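Nemard Dark Surround with Square Table

Maker: Nemard
Sold by: Olvera
Page updated: 2021-09-12
Availability: made to order, ships in 10 business days

The Dark Surround is a square black work table with a black cloth enclosure to go around it. It is meant for tabletop work where small items need to be seen clearly and the rest of the room needs to stay out of view. Customers use it for parts photography, sorting, inspection and demonstrations. The table, the cloth and the bracing are sold together or as separate items.

The table

The top is square and black. It has a dark cover laid over it that runs the full width, so there is no pale border at the edges. In direct light the cover can show a slight sheen with some green or gray in it. If you need to get rid of that completely, move the light higher or to the side. We have tried spraying the cover with matte finishes and do not recommend it. The finish flakes off and ends up on whatever you are working with.

Small gray clamps sit at the corners of the table. They are low and do not get in the way of items in the middle. Leave them on when you wipe the table down. If you remove the cover for washing, smooth it from the center out before the clamps go back on, and tighten the corners a little at a time, going around the table.

Light-colored and bright items show up best. A pale beige tray with rounded corners, a translucent plastic cup and a small bright green shape are all easy to pick out on this surface. Translucent cups are worth a note of their own. They take on the color of whatever is under them, so on black they look grayer than they do on a white counter. Put a piece of white card under the cup if you need its own color. The tray, cup and shape are not included with the table. 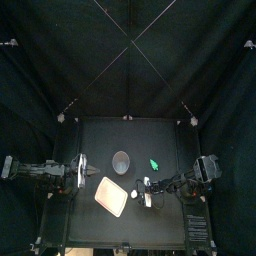

The backdrop cloth

The cloth is black and hangs behind the work area down to the edge of the table. It arrives folded and the folds will show as faint gray lines until they hang out. Most drop out in a few days. Steam will speed this up. Do not iron the face of the cloth, as a hot iron leaves shiny patches that catch the light worse than the creases did.

Order the cloth slightly wider than the opening. A cloth that is pulled tight shows every wrinkle as a hard line, and a looser one breaks up into soft folds that are less noticeable. It should just meet the table. If it is too long it will bunch up behind your work and collect crumbs, clippings and small parts.

Extra panels for the sides are available in the same cloth. Each panel comes with 6 clips. We dye cloth in batches and the black can vary a little from one batch to the next, so if you think you will need side panels, order them with the backdrop.

Pole and bracing

A thin gray metal pole stands behind the table at the center. Crossed in front of the cloth are 2 cables that form a large X, running from high up down toward the lower left and lower right. They keep the enclosure square. The pole has a slight shine to it. Customers who want the background fully black usually hang a second cloth in front of the pole, which also hides the cables.
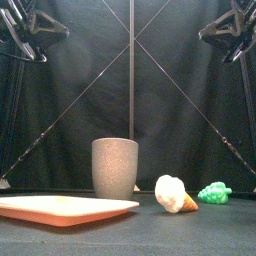 Tighten the cables evenly. If you take up all the slack on one side first, the enclosure leans that way and the other cable will never come right. Both should feel firm when you press them with a finger. Check them again after the first week of use and after any time the table has been moved.

Keep the cables clean with a dry cloth. Dust settles on them and shows up as pale specks against the black. Do not hang anything from them. Lights, hooks and tape all pull them out of line.

Setting up

Put the table where you want it before you hang the cloth. It is much harder to shift once everything is attached. Check that the top is level with a round item such as a marble, or with a level if you have one. Stand the pole next, then fit the cables and take up the slack, then hang the cloth. The cover and clamps go on last.

Leave room to walk behind the cloth. You will need to get back there now and then to straighten it or pick up something that rolled off.

Setup takes 2 people. One person can manage the table and cover alone but should not try to tension the cables without someone holding the other side.

Arranging items on the table

Keep taller items toward the back and flat ones toward the front. A cup in front of a tray will hide part of it from anyone standing at the near side. Leave a hand's width between items if you plan to lift them one at a time.

Trays do not need to line up with the table edge. Some customers like a mark on the cover to show where a tray goes. Chalk works and brushes off. Masking tape is fine for a day or so but leaves residue if it stays longer. Never use marker on the cover.

Dark items are difficult on this table. Black, navy and dark brown parts tend to disappear, especially at the edges. Put them on a pale tray or order the Orker gray cover, which fits the same top and uses the same clamps.

Care

Wipe the cover with a damp cloth and let it dry before putting items back. Lint is the most common complaint, and a lint roller takes care of it. Wash the cover by itself in cold water and hang it to dry. The backdrop cloth should be brushed or vacuumed with a soft attachment. It can be washed, but it will need to be steamed again afterward.

Customer notes

"We bought the table first and the cloth later. I would get both together. Before the cloth went up we were always seeing the shelves behind the parts." Maricruz Robles, Holetthorpe

"Good black. Shows lint. The clamps hold well and I have not had to touch them." Apolinar Bautista

"The cloth came with heavy creases and the ones in the middle are still there a little. Steaming helped with the rest. Would like a longer cord option for the side panels." Natalia Tapia

Reply from Olvera: Longer cords for the side panels will be in stock in October. Contact us with your order number and we will add a set to your account.

Ordering and returns

Give the width of your opening and the height from the table to the top of the enclosure when you order. Cloth cut to your measurements cannot be returned unless there is a fault. Tables, covers and clamps can be returned unused in their packing.

For sizes, cloth samples and replacement clamps, ask for Araceli Ochoa in the Olvera sales office.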